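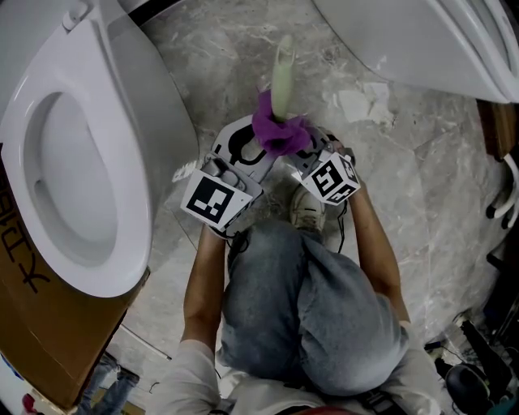 Modupe Ogbonna
Household editor, Tulletbridge Home Pages
March

Cleaning the floor next to the toilet

Most people scrub the bowl every week and give the floor beside it a quick wipe. The floor is where the smell usually comes from, especially the strip right behind the base.

Start by moving what you can. Cardboard is the first thing to go. A flattened box left under or against a toilet soaks up drips and holds them against the tile, and it can leave a brown stain that takes a lot of work to lift. If you want something to kneel on, use a folded towel and wash it afterward.

Loose cables should be unplugged and lifted off the floor before any water comes out. Wind them up and put them in another room until the floor is dry.

Sweep or vacuum next. Hair and dust turn to paste once they get wet, and then you are just pushing them along the wall.

For the floor, mix a small squirt of dish soap into 1000 ml of warm water. If your floor is real marble, stay away from vinegar, lemon and most bathroom descalers. Acid eats the polish and leaves dull patches that no cleaner will bring back. A marble-patterned tile is less fussy, but check the maker's advice if you have it. Pale scuffed areas may only be soap film, so try plain warm water and a soft cloth on one spot first.

A mesh scrub cloth is good around a toilet. It grips better than a sponge, rinses clean and dries fast. You can also bunch one around the bottom of a toilet brush and use the handle to reach behind the base without lying on the floor. Keep that cloth for the toilet only. I buy mine in a color I don't use in the kitchen.

Work from the wall toward the door. Rinse with clean water and dry with an old towel, paying attention to the joint where the toilet meets the floor.

Brushes need care too. After use, rinse the brush in a fresh flush, trap the handle under the seat and let it drip over the bowl for 9 minutes or so before it goes back in its holder. Wash the handle with soapy water when you do the floor.

I do the whole job every four weeks and wipe up splashes in between. If the floor by the base keeps getting wet after you've dried it, check the supply hose and the seal.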